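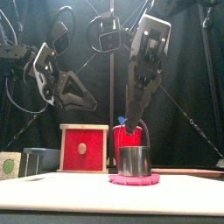

January
By Efua Asante

I bought the Draltness drying rack because the old one fell to bits. It was a wire thing that had come with the flat, and one leg had rusted through where it stood in its own puddle. For a while I dried everything on a tea towel spread beside the sink, and then I got tired of having a wet tea towel every morning and went looking for a replacement.

We don't have a dishwasher and there's no room for one. Two adults and two children eat at home most days, and my mother stays with us for part of the winter, so a rack in this kitchen gets used three times a day and is never put away. I mention it at the start as I've read a lot of reviews of drying racks by people who wash up one saucepan and a wine glass, and they weren't much use to me.

The Draltness is a two-tier rack in coated steel with a sloping tray underneath. It comes flat in a box. You get two end frames, an upper shelf, a lower shelf, the tray, a cutlery pot, a row of cup hooks and a bag of bolts. There are 16 bolts and one small hex key. The instructions are a folded sheet with drawings and no words. I put it together at the kitchen table in under half an hour, and I'd have been quicker if I hadn't fitted the lower shelf upside down. The drawing shows a small lip at the front of the shelf. The lip goes up. If you fit it facing down, the plates slide forward and the tray won't go in.

One bolt hole wasn't properly threaded. I wrote to the shop and they sent a new end frame without any argument, and it came within the week. I had to take half the rack apart to swap it over.

Size

Measure before you order. The footprint given on the box is for the frame only. The tray spout sticks out further on one side, and you have to be able to point the spout at the sink. Ours only just goes between the draining board and the wall. My neighbour Rowena Yap ordered the same rack after seeing mine and had to send it back, as her wall cupboards hang low and the top tier would have been touching them. She has the single-tier one now and says it's fine for two people.

The height is the thing most people will have trouble with. You need space above the top shelf to lift plates out, as well as space for the rack itself. I have a window over the sink and no cupboard there, so I have plenty. The rack does take some of the light. I noticed it for the first few days and then stopped noticing.

Plates and bowls

The top tier takes plates and is very good at it. The slots are spaced for ordinary dinner plates and they stand up straight without leaning on each other. It says it holds 20 plates. It will hold 20 flat plates. It won't hold 20 of mine, which are the sort with a raised rim that people eat pasta from, and those need every other slot. That still leaves enough room for a family meal.

Cereal bowls are less happy. They're too deep to stand in the slots and too wide to sit neatly on the lower shelf next to anything else. I end up leaning them in a row along the back of the lower tier, where they dry well enough on the outside and keep a ring of water in the foot. My old rack was no better with bowls. I've yet to use one that was.

Side plates fit. Chopping boards fit in the end slot if they're thin. My thick bread board doesn't go anywhere and stands behind the tap, the same as it always did.

Cups and glasses

There are hooks along one side for mugs. They work, and I don't use them much, because a mug on a hook hangs sideways and the water collects inside the curve. I turn mugs upside down on the lower shelf instead. The wires are close enough together that a small mug sits flat, though an espresso cup will tip.

Plastic cups are a nuisance in any rack, and we have a drawer of them for the children. They're so light that a knock from a plate sends them over, and then they fill up with drips from the tier above. On the Draltness I've settled on standing them mouth down along the front, against the lip, and they mostly stay put. Nested cups don't dry at all. My son stacks them, and I unstack them.

Wine glasses go on the lower shelf upside down, and you have to place them between the wires with some care. There's no proper stem holder. If you drink from good glasses every night, I'd look at a different rack or dry them by hand.

Cutlery pot

It's a plastic pot with three sections and holes in the bottom, and it hooks over the end frame. The holes are too few. Water sits in the bottom, and by the second week there was a pinkish film in the corners that had to be scrubbed out with a bottle brush. I drilled four more holes in each section with a small bit and that cured most of it. You shouldn't need to drill a new product, and I've taken that into account in what I say at the end.

The hook is firm and the pot doesn't swing about. Long knives make it top-heavy. I keep the sharp knives out of it anyway and dry them straight away.

The tray

This is the reason I chose it over the others. The tray slopes towards a spout at one side, and the spout turns so that it can drain left or right. It does drain. With the old rack I was lifting out a tray of grey water every evening and tipping it, usually down my front. I still take this one out to clean, but I've never had to empty it.

It does need to sit level, or a little lower at the sink end. Our worktop dips towards the wall, so at first the water ran the wrong way and pooled at the back. I put a couple of folded bits of rubber matting under the two far feet and it has run properly ever since. Adjustable feet would have been better, and at this price I'd have expected them.

We have hard water and the tray shows it. White scale builds up around the spout and you can feel it before you can see it. Once a fortnight I soak the tray in hot water with some vinegar, leave it while I do something else, and rinse it. The spout comes off for this. It's stiff the first time and then it loosens up.

How it has lasted

I've had it ten months. The coating has worn on the plate slots nearest the sink, which get the most use, and I can see bare metal at two of the tips. There's no rust so far. I've been wiping those tips dry at night, which I'd rather not have to do. The rest of the coating is as it was. The bolts worked loose once, after I'd moved the rack to clean behind it, and I tightened them all again with the key. Keep the key. Mine is taped to the inside of the cupboard door.

It doesn't wobble when it's full. It wobbles a little when the top tier is loaded and the bottom is empty, so I fill the bottom first.

The others I looked at

The Gerkska is the one most people seem to buy. It's cheaper by ten pounds and has a single tier and a flat tray. My sister-in-law has it and it's a decent rack, but the tray has to be emptied by hand, and I'd had enough of that. If you wash up once a day for one or two people it would do very well.

The Apaza rolls out across the sink and rolls up again afterwards. I borrowed one for a week. It's good for vegetables and for hot pans, and it's easy to store. Plates have to lie flat on it and they dry slowly that way, and while it's out you can't really use the sink. I gave it back.

Would I buy it again

Yes, if I had the same kitchen. It holds a family's washing-up and the tray drains by itself, and those were the two things I wanted. I paid £31 for it. I think that's fair for the frame and the tray, and a bit much with that cutlery pot. Spare pots are sold separately and look to be the same as the one supplied, so I wouldn't bother.

If you've got low cupboards, get the tape measure out first, and measure with a plate in your hand.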